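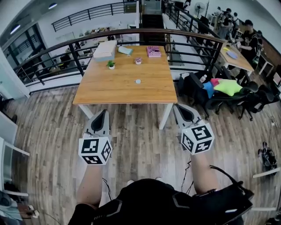 Landing tables: your questions, our answers

Will one of your tables fit on my landing?
Most likely, yes! Measure from the wall to the railing, and remember that people still need to get past with a laundry basket. Our Husville table is 135 cm long, and we're always happy to look over a sketch if you send us one.

What should I keep on it?
Whatever you reach for on your way up or down (a box of tissues, the book you're reading, a little potted plant if there's light enough). Noemi Mahmoud in our Asbridge shop likes to leave the front half clear, so there's room to fold a towel or sort the mail.

How do I clean the wooden top?
A soft cloth, barely damp, wiped along the grain and followed by a dry one. Please put a saucer under plants and a coaster under cups – water rings are the thing we get the most letters about.

Can I put it right up against the railing?
You can, but leave a hand's width so the handrail is still easy to hold, and keep small things away from the back edge if there's a drop behind it.

Do you carry it upstairs?
We do, up to 2 floors. Ask for Vilgot Nordin when you book.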